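見学メモ:Drestitoの学習データ収集室(Pleltdale)

水曜の午後1時半、Pleltdaleにある Drestito の作業棟を見学した。参加者は私を含めて5人。受付で名札を受け取り、上着と鞄をロッカーに入れてから2階に上がった。案内はデータ収集の責任者である Dexter Thibodeaux さんで、説明は英語、配布資料は日本語だった。

2階で扱っている課題のひとつが、デスクトップPCの分解と組み立てである。横に寝かせたDellの筐体に対して、アームがCPUソケットの周辺で作業する。課題の名前は Darnness という。 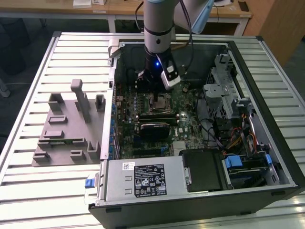
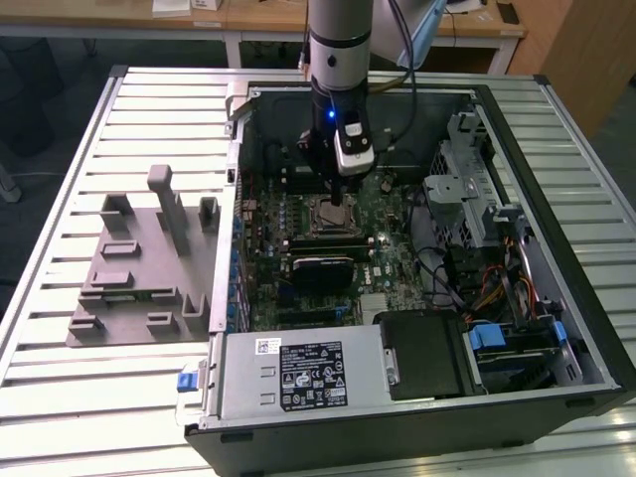
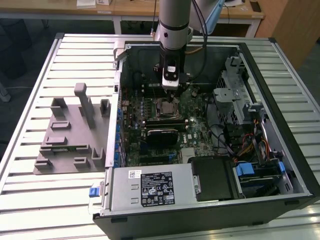 3枚とも、側板を外した筐体の上からアームが下りているところ。

収集した動作は何に使うのか。
手本として学習モデルに与え、カメラ画像とアームの状態から次の動きを予測させる訓練に使う。

手本の取り方は次のとおり。操作者が手元の操作装置でアームを動かし、その間のカメラ画像、関節の角度、グリッパーの開き具合を同じ時刻軸で記録する。開始から終了までの一区切りを「1本」と数える。途中で止まったものも消さず、終了時に操作者が成否の印を付ける。印だけでは足りないことが多いため、短いコメント欄もある。ここには「進入角が浅い」「つかみ直し1回」のような書き方をするそうだ。

見学の時点で、Darnness の記録は936本たまっていた。多いのか少ないのか私には見当がつかなかったので聞いてみたところ、本数よりも内訳を見てほしいという返事だった。同じ位置から同じ操作を繰り返した記録ばかりだと、筐体が少しずれただけでモデルが対応できなくなる。そのため操作者には、開始姿勢と筐体の位置を毎回変えるよう指示している。変え方は作業表に13通り載っていて、上から順に回す。以前は各自の判断に任せていたが、集計すると置きやすい位置に偏っていたので表に改めたとのこと。

CPU周辺を題材に選んだ理由も聞いた。部品が狭い範囲に集まっていて、先端の位置が少し違うだけで結果が変わる。大きな箱をつかんで運ぶ課題と比べると、1本あたりの時間は長く、失敗も多い。ただ、失敗しかけて立て直した記録は学習の材料として価値が高いので、難しい課題を一定の割合で入れているという説明だった。

このあと隣の部屋で、記録の確認作業を見せてもらった。確認担当は画面で1本ずつ再生し、記録の頭と終わりの余分な部分を切り、成否の印が合っているかを見る。判断に迷うものは保留の欄に入れ、別の担当がもう一度見る。再生ソフトは Tsao という社内製のもので、複数の視点を並べて同時に送ることができる。画面の文字がかなり小さく、後ろの列からはほとんど読めなかった。

確認で落とす基準は3つあった。視点の間で時刻がずれているもの、作業の対象がカメラから長く隠れているもの、印とコメントが食い違うもの。時刻のずれは見た目では分かりにくいため、再生の前に自動で検査をかけている。対象が隠れる問題のほうは、アームの進入方向を変えれば減らせるので、見つかった時点で操作者に連絡が行く。

操作者は1回の作業を区切って交代する。疲れると動きが雑になり、それがそのままデータに入るからだという。新しく入った人の最初の記録は練習扱いで、学習には使わない。練習分をいつ卒業とするかは確認担当が決める。操作の速さは評価に入れていない。速さを競わせると、アームの軌道が急になり、記録としては使いにくくなるらしい。

質疑の時間に、参加者の一人が、学習済みのモデルだけで作業をさせたときの成功率を尋ねた。数字は公開していないとの回答だった。条件をそろえた評価の方法を今まとめているところで、固まれば資料に載せる予定とのこと。別の参加者からは、機種の違う筐体でも同じモデルが使えるのかという質問が出た。まだ試験の段階で、部品の配置が大きく変わる場合は手本を追加で取る必要があると考えているそうだ。

私からは、データの保管について聞いた。画像は元の解像度で残し、学習用には縮小したものを別に作る。容量はかさむが、後で切り出し方を変えたくなったときに元がないと困るためで、消す予定は今のところない。

見学は3時半過ぎに終わった。配布資料には作業表の抜粋が付いていて、筐体の位置の変え方が図で載っている。自分の職場でも小さなアームで手本を集め始めたところなので、まず開始姿勢を表にするところから試す。確認作業を操作者と別の人にする件は、人数の都合があるので保留。

次回の見学は5月に予定されている。申し込みは受付に直接連絡とのことで、エレベーターは荷物用のみ、2階へは階段を使う。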